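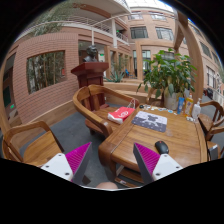

**Unit 3 notes: reading a vendor's claims (the Flotik hand-held gripper kit)**

Flotik sells a hand-held gripper with a camera, plus a service that turns your recordings into training data for a robot arm. The pitch is that anyone can record useful demonstrations at any table. Read the brochure before class and mark every sentence you could test.

What the brochure gives us:

- 308 demonstrations in the sample set
- 17 household tasks
- a price of $669 per kit, processing billed separately

What it leaves out is more interesting. How many of the 308 were thrown away? Who recorded them – new users or Flotik staff? Was the arm tested in the same rooms where the recordings were made? If it was, the success rate tells you very little about your own building.

Look at the fingers too. The ridged magenta pads may well help with a computer mouse or a plastic bottle. A paper bag with a thin string handle is a harder test, and the brochure has no results for one.

Myroslav Hrynyshyn's review of the kit (in the reading packet) is kinder than I would be. He likes the setup time. I'd ask what the setup time has to do with the quality of the data.

**For next class:** write one page on whether the Stovatberg lab should buy 3 kits, rent them, or wait. Quote the brochure at least twice. "More data is better" will not be accepted as an argument – say which data, and for which task.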